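3.2 Household food waste diaries

The diary part of the study ran for four weeks in each household, beginning in January, in the two towns of Rodwood and Fanddale. Households were recruited by letter from the municipal water billing lists. A letter was sent to 3051 addresses, and 1032 households returned the short screening form. Of these, 326 agreed to keep a diary and sent back at least one usable week. Households that dropped out after the first week were kept in the analysis of the opening week only.

The person who did most of the food shopping was asked to fill in the diary. In some homes this was shared, and the form had a box for the initials of whoever made the entry. We did not use the initials in the analysis except to check whether the handwriting and the level of detail changed when the diary changed hands. They often did. Teenagers wrote shorter entries than adults and were more likely to write "leftovers" without saying what the leftovers had been. Where an entry could not be assigned to a food group, it was coded as mixed and left out of the tables by group.

Each entry had five fields: the food, the amount, where it had been kept, how it was thrown out, and the reason. The amount could be given in ounces, cups, pieces or slices. We converted all of these to ounces with a table of standard weights. The conversion is rough for produce that varies a lot in size, such as squash and cabbage, and for these we asked the household to write small, medium or large beside the number. Liquids poured down the sink were recorded but are reported separately, as earlier diary work has tended to leave them out and the totals would not be comparable.

The storage field turned out to be the most useful of the five. In the pilot we had offered only three choices (refrigerator, freezer, cupboard), and many respondents crossed these out and wrote "counter" or "table." The printed diary used in the main study therefore had a fourth choice, "out on a surface," and a line below it where the container could be named. Bowls were by far the most common container written on this line. Baskets, paper bags and the plastic bag from the store also came up often.

3.3 Storage of whole fruit

Whole fruit is treated apart from other produce in what follows, for two reasons. First, it was the food group with the widest spread between households. Some homes threw out almost none, and others threw out a large part of what they bought every week. Second, it is the group for which the place of storage is most a matter of habit. Respondents who kept apples in the refrigerator usually said that their parents had done so, and those who kept them out said the same.

Apples, bananas and oranges made up most of the whole fruit entries. Bananas were thrown out in the greatest amount, and the reason given was nearly always that they had turned brown or soft. Apples were thrown out less often, but the reasons were more varied: soft, bruised, wrinkled, a bad spot, tasted like the refrigerator, forgotten. Oranges were thrown out mainly for mold. Pears were entered by few households, but those households lost a large share of them, and several added a note that the pears had gone from hard to spoiled over a weekend.

The word "forgotten" deserves a comment. It was not among the printed reasons in the first two weeks of the study, and was added by hand in so many diaries that we put it on the form for the third and fourth weeks. Its use then rose, as would be expected when a choice is printed. We have not tried to correct for this. In the comparisons below, "forgotten" is combined with "found too late," which was on the form from the start and seems to have been used for the same thing.

Fruit kept in a refrigerator drawer was much more likely to be coded as forgotten or found too late than fruit kept out on a surface. Fruit kept out was more likely to be coded as soft, wrinkled or brown. Both findings are in line with what respondents told us in the follow-up interviews. People who used the drawer said it kept fruit firm but that they did not see it. People who used a bowl said that they ate from it as they passed, and that whatever was at the bottom tended to go bad before they got to it.

The depth of the container may matter more than the place. In the interviews we asked respondents to name the last piece of fruit they had thrown out and to say where in the container it had been. Most of those with a deep bowl said the bottom. Those with a shallow bowl or a plate often could not say, and some told us the question did not make sense for the way they kept fruit. One respondent in Fanddale had moved from a deep bowl to a shallow one during the diary period, without any suggestion from us, and wrote a note in the margin giving the date of the change. A single household cannot support a finding, but the note led us to look again at the container line in the other diaries.

The container line was coded by two readers working separately. Disagreements were settled by a third reader, Fabrice Courtois, who had not taken part in the interviews. Most disagreements had to do with words such as "dish" and "tray," which some respondents used for a flat container and others for one with sides. Where the interview gave no further help, these were coded as unclear. The unclear group was larger in Rodwood than in Fanddale, and we have no explanation for this other than chance.

For the purposes of coding, a bowl was any open, round container with raised sides, whatever it was made of, kept in a place where it could be seen from a standing position. Color and material were not coded. Fruit was counted as stored in a bowl if it was whole, uncut and placed there without a bag or other wrapping (Figure 2). Fruit that was set beside the bowl because the bowl was full was given the same code, with an overflow mark. 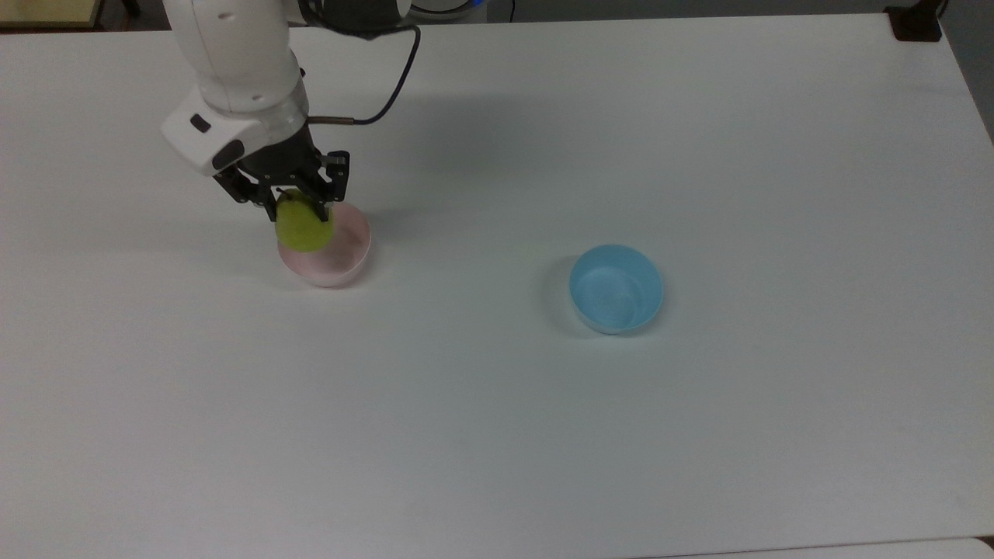
Figure 2. Whole, unwrapped fruit and open bowl. Fruit in this form is assigned to the code "bowl" once placed in the container.

The overflow mark was used less than we had expected. It appeared mostly in the days after a large shopping trip and was rare by the end of the week. Homes that used the mark more than once bought fruit by the bag. Several of them named the Dimitrov market in Rodwood, where apples are sold by the bag only, and said they would buy fewer at a time if they could. Purchases by the bag were also linked to higher waste of onions and potatoes, which are covered in the next section.

3.4 Limits of the diary data

Three limits should be kept in mind. People who agree to write down what they throw away are probably more careful with food than their neighbors, and keeping the diary may make them more careful still. Waste fell between the first and fourth weeks in both towns. Part of this may be a real change and part may be tiredness with the form. We cannot separate the two, although the number of words per entry also fell, which points to tiredness.

The diaries also cover a single season. Winter fruit in both towns is mostly apples and citrus, which keep well. A summer diary would have more peaches, plums and berries, and the totals would likely be higher. The results on containers should not be carried over to soft fruit without a further study.

Last, the study did not weigh any food. A kitchen scale was offered to each household through the supplier Foltar, but few accepted it, and those who did used it unevenly. Entries made with the scale were on average a little lighter than entries for the same food made by eye. We report the figures as they were written and have made no adjustment. For whole fruit the effect should be small, as nearly all entries were given in pieces. It is likely to be greater for cooked rice, pasta and soup, where the respondent had to judge the amount left in a pot, and the tables for those foods should be read with that in mind.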